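# Towels in a small bathroom: what I still bother with

I rented out a two-room place for years and read every towel tip going. Most of them exist to sell you a rack. I tried a fair number anyway, and these are the ones left standing, plus a few I'd skip.

**Leave the floor out of it.** A towel on tile stays damp and picks up hair. If you've got one free corner, put a container in it and make that the only place used towels go. Ours are beside the door, which guests have to pass on the way out. That does more than any laminated notice.

**Open sides beat a lid.** I paid for a lidded Purisus hamper once. It looked tidy and smelled like a pond by the end of February. Anything with gaps will do better, and the gaps also show you when it's full.

**Fabric softener: skip it on terry.** It's supposed to make towels fluffy. Mine got slick and stopped drying people. Half the usual detergent and a hard shake before hanging worked better, and the shake costs nothing.

**Wipe the glass with a towel that's already headed for the wash.** I don't buy the special cloth argument. Plain white terry takes the drops off a shower door fine, as long as it hasn't seen softener. Start high, work down, and finish on the chrome, where spots show worst.

Corner by the door, curved shower, white towels:

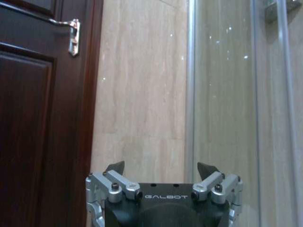
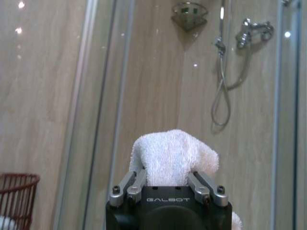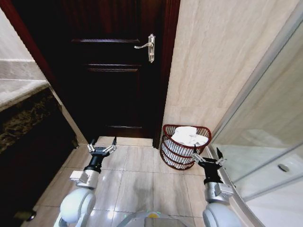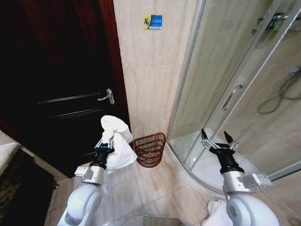
Melina Politis disagrees about open baskets and wrote to say so: in her view a wet towel in a wire basket is still a wet towel, the ones in the middle of the pile get no air at all, and anyone who claims otherwise has never dug to the bottom of one. She hangs each towel over the shower door for an hour first and only then drops it in. She also thinks metal baskets leave rust marks on white cotton if the coating chips.

Fair on the middle of the pile. I tested it with 5 bath towels, and the third one down was clammy the next morning. The hour over the door helps if you have a door that will take the weight. I wouldn't do it with a sliding panel on small rollers, so use a hook.

On rust, I've had one mark in all this time, from a Lemaire basket with a nick in the rim. Lemon juice and salt took it out on the second try. Don't use chlorine bleach on rust, it sets the stain.

**Things I'd skip**

- Scented sachets in the basket. You get damp towel plus lavender.
- Vinegar in every wash. Once in a while, fine.
- Rolling towels "to save space." Folded in thirds they take the same shelf.
- Dornness over-door racks, at least on a paneled door. Mine knocked against the molding every time it shut, and the varnish shows it.

Wash hot if the care label allows, dry them all the way, and empty the basket before it's heaped. I go by when I can't see the rim.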